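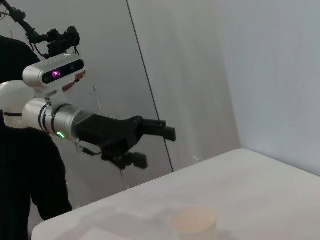
I've worked in the break hall at the Pindasent plant in Orkcombe long enough to have wiped every table in it more times than I care to think about, so when management told us last September that they were going to try automating the cleanup, I took it pretty personally. I figured I'd share how it's going, because I went looking for other people's experiences back then and found mostly sales pages. One thing that surprised me is how much of the learning happens with a person standing right beside the machine. For a good stretch of the day one of us is near the table while the arm hangs there with its two black fingers open, and there might be nothing on the table but one beige cup, and you still have to keep your mind on it the whole time. I used to clear a whole row in that time! I'm not complaining exactly (well, a little), but it's a different kind of tired. My feet are better and my head is worse. Has anybody else gone from doing the job to watching the job, and did you get used to it?
kari_brynjolfs, June 13, 2024

Kári, thank you for writing this up, I could have written half of it myself. We have Hedix units on our packing line and the first few months were just what you describe, my head was mush by lunch. What helped me was asking for shorter turns. We switch every 30 minutes now, one person minds the machine and the other does regular floor work, and then you trade. It took some arguing to get it but once we had it the shift lead wanted it too, so don't be shy about asking. And yes, I did get used to it, though I'd say it was closer to a year than to a month.
shayne_mck

I'm going to be the grump here, sorry in advance. I did cleaning work for a long time before I moved over to maintenance, and I have yet to see one of these setups do in ten minutes what my old crew did in one. If a person has to stand there, then the person could be holding the rag. What's the point? Who is paying for this, and what happens to the hours on the schedule once they decide nobody has to stand there anymore? I'd get that answer in writing, Kári. At Kerekes we had a very friendly meeting with pastries and then 127 hours a week came off the cleaning roster by spring.
bogumil_w

Bogumił, that's a fair worry and I don't want to brush it off, but I don't think speed is the right thing to look at this early on. My sister has bad shoulders from scrubbing tables for a living and I'd have given a lot for her to have had a slow machine to boss around. Somebody has to teach these things what a dirty table is, and I would much rather it was Kári than someone who has never cleaned up after a lunch rush. Kári, do they listen to you when you tell them it's doing something wrong? That would make all the difference for me.
vedis_thr

I'm so glad you asked that, Védís, because it's the part I meant to put in my first post and then I ran on too long, as usual. They do listen, mostly! The engineers are nice kids and they write down what I say. The trouble is that so much of what I know is in my hands, and I never had to put it into words before. Take spills. With something sticky like juice you come in from the outside edge and work toward the middle, or you've just made yourself a bigger spill, and you fold the cloth over before the second pass. I do that without thinking. Explaining it to a person holding a laptop took me most of an afternoon, and I ended up waving a napkin around like I was directing traffic. 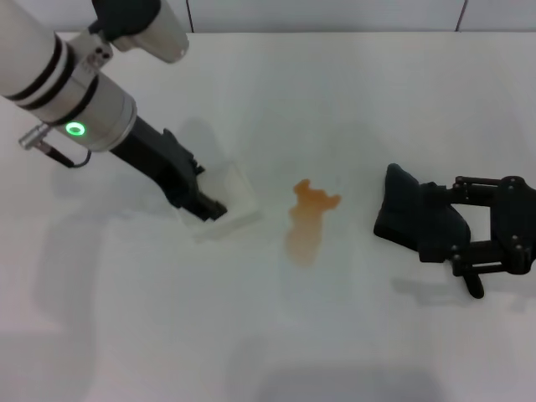
And then there's pressure, how hard you lean on the cloth, which I still haven't found a good way to describe to them. "Like you're petting a cat that's a little annoyed with you" got a laugh but I don't think it made it into the notes. So that's where we are. Bogumił, I did ask about the hours, and what I was told is that nothing changes for the four of us through the end of the trial. After that I got a lot of kind words and no number.
kari_brynjolfs

Kind words and no number is what I had too. I don't mean to rain on you, it sounds like you're good at this and that they're lucky to have you. But if you're training it then that's a skilled job and it should be paid like one. I'd bring that up before the trial is over and they've got what they need.
bogumil_w

Okay, on that we agree completely. Ask for the title and the raise together. A coworker of mine got an extra 1,549 a year for being the "line trainer" and all she did was go in and ask, with a page of notes about what she'd been teaching people (and the machine). Those notebooks are worth keeping!
shayne_mck

Can I add one small thing from the supervisor side? I run a hall much smaller than yours and we looked at a system like this and passed on it, mainly because I couldn't see where I'd put it without losing seats. What I keep thinking about, though, is the company. My crew talks to each other and to the regulars while they wipe down, and the regulars come back for that as much as for the soup. If one person is stuck minding an arm, she isn't chatting with anyone. I'd be curious whether the mood in the hall has changed, Kári, and whether the people eating there have said anything to you about it.
birthe_bald

Birthe, yes, it's quieter at my end and I miss it. Some of the fellows from the night crew come by and tease me about my new boyfriend, so it isn't all lost, but I used to know whose kid had a recital coming up and now I hear it secondhand. I'm going to ask for the 30-minute turns like Shayne has, and I'll ask about the pay at the same meeting before I lose my nerve. I'll come back and tell you all how it went.
kari_brynjolfs

Posted in: Work & Automation > Food Service and Cleaning | Tags: cobots, training, job changes, hours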